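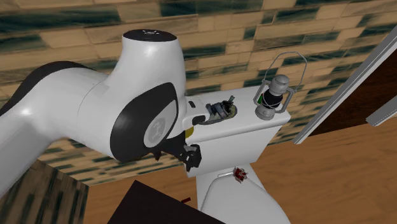

Home | Shop | Prescription Lenses | About Us | Contact

Search our store... Go

About Fonel

Fonel is a small optical shop in Prusville. We opened 17 years ago with one room and one lens cutting machine, and today we sell also online. We are seven people, and two of us are qualified opticians.

We make prescription glasses and swimming goggles under our own name, Siriwan. The children's frames are called Broltach and come in three sizes. Every lens is cut and checked in our workshop before we send it to you.

If you are not sure how to read your prescription, please write to us or send a copy with your order. We answer in English and we try to do it the same day.

Filed under: Company, Eyewear, Customer Information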